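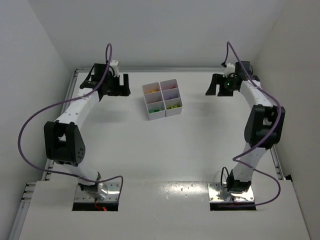 4. Seguir un partido en directo con la aplicación Clulilon

Este apartado da por hecho que ya tiene cuenta y que recuerda la contraseña. Si solo se cumple lo primero, vuelva al apartado 2.

4.1 Antes del partido

1. Abra Clulilon y pulse Calendario. La lista aparece por orden de inicio, con los partidos aplazados al final y en gris.
2. Elija el encuentro y pulse Seguir. El icono del silbato pasa a verde.
3. Seleccione la zona horaria. De fábrica viene la de Morkidcombe, ciudad muy agradable en la que casi con seguridad usted no vive.
4. En Avisos, marque lo que quiera recibir: ensayos, transformaciones, tarjetas, cambios. La opción Todo incluye también las melés repetidas. Queda advertido.

Nota: puede seguir hasta 11 partidos a la vez. El teléfono lo aguanta; la batería tiene otra opinión.

4.2 Sincronizar el audio con el televisor

La radio suele llegar antes que la imagen, de modo que el comentarista celebra un ensayo que en su salón todavía es un saque de lateral. Para corregirlo:

1. Ponga el partido en el televisor y active Audio en Clulilon.
2. Espere a que el reloj del encuentro aparezca en pantalla.
3. Pulse Retardo y mueva el control hasta que ambos relojes coincidan. El máximo es de 100 segundos.
4. Pulse Fijar. Si no lo hace, el ajuste se pierde al bloquear el teléfono.
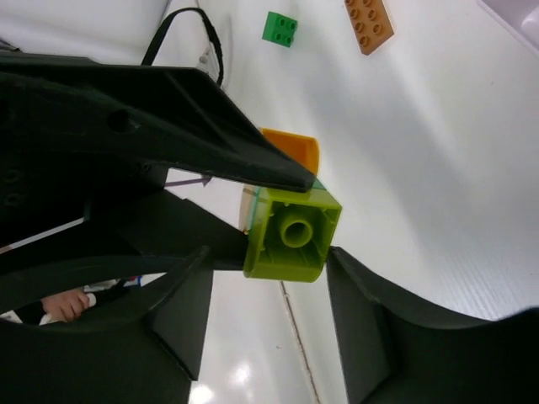 Si después de fijarlo el sonido vuelve a adelantarse, repita los pasos 3 y 4 durante el descanso – intentarlo en plena jugada acaba con el retardo a cero y la familia mirándole mal.

Precaución: no use el retardo con auriculares Zaki en modo Estadio. El modo añade su propio desfase y el volumen del público sube de golpe al reconectar.

4.3 Compartir el marcador

1. Pulse Compartir y elija un grupo.
2. Active Sin spoilers si alguien del grupo ve el partido en diferido. El resultado quedará tapado hasta que lo toque.
3. Para el panel Fevuvlow, introduzca el código 2108 y confirme en ambos aparatos.

Nota: Sin spoilers tapa el marcador, pero no los mensajes de su cuñado. Para eso está Silenciar grupo, en el apartado 6.

4.4 Si algo falla

Los avisos llegan tarde: desactive el ahorro de batería para Clulilon.
El marcador no cambia: arrastre la pantalla hacia abajo. Si sigue igual, considere la posibilidad de que vayan empatados a cero.
Error 17: la sesión está abierta en otro teléfono. Ciérrela allí y vuelva a entrar.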